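**Tindside, 3rd May** - Coltis is very happy to share that its code of practice for teaching robots by hand is finished and free for anyone to download, after a long stretch of drafting, arguing, tea, and redrafting with our friends at Solheim and Itora.

The Coltis Home Task Code covers the everyday side of the work: people going through ordinary chores with a pair of hand-held grippers so that a robot can later learn from the recordings. There are plenty of thick rulebooks for robot arms behind fences in factories, and we're glad of them, but they have very little to say to a person standing in a kitchen and reaching into a fridge. We wanted something that person could read over breakfast, and at 40 pages (with big type!) we think we've managed it.

The code has 14 rules, and most of them came straight out of what recorders told us in a survey that drew 685 replies. They asked for shorter sessions, clearer rules on cords and floor clutter, and a plain promise that they can stop whenever they like. All of that is in there. So is a page on marker cubes, which should be clean, firmly fixed and checked at the start of each session, and a page on glass doors and bottles that we suspect will be the most thumbed of the lot.
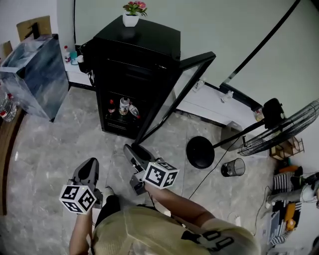
## What the code asks for

- Walk the floor before picking up the grippers, and move cords, mats and anything else a foot could catch on.
- Open doors fully before reaching inside, and keep glass bottles low down.
- Take a real break between sets - a sit-down one, with the grippers put away.
- Get written consent from everyone who lives in the home, and go over it again if the task changes.
- Keep failed attempts in the record and label them plainly.

## Trying it out

Nearly 200 recorders at Solheim and Itora have been working to the draft, and their notes shaped the final wording a great deal. The rule on breaks alone was rewritten more often than we'd like to admit. Both firms will follow the finished code in all home recording from July, and Coltis will do the same at its own Tindside site.

The code is voluntary and doesn't replace local safety law. Comments are warmly welcome through the Coltis website, and we do read every one of them, long ones included.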